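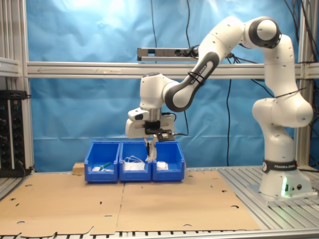 KERNARDALE - The Kernardale shared workshop will open its parts-sorting build to visitors on Sunday at 2 p.m.

The project, named Clurix, uses a Franka Emika arm on a slotted aluminum table to pick small items from blue plastic bins. Members have put 144 hours into the build since February, most of them spent on the gripper mounting and the control software.

"We wanted something people could take apart and copy at home," said Bleddyn Nicholas, who leads the build. "The bins are ordinary storage bins and the table covering is cardboard. The arm is the expensive part - the rest you can find in most garages."

Parts lists and code will be handed out at the door. Entry is free. The workshop is at 502 Lacerda Street, rear entrance.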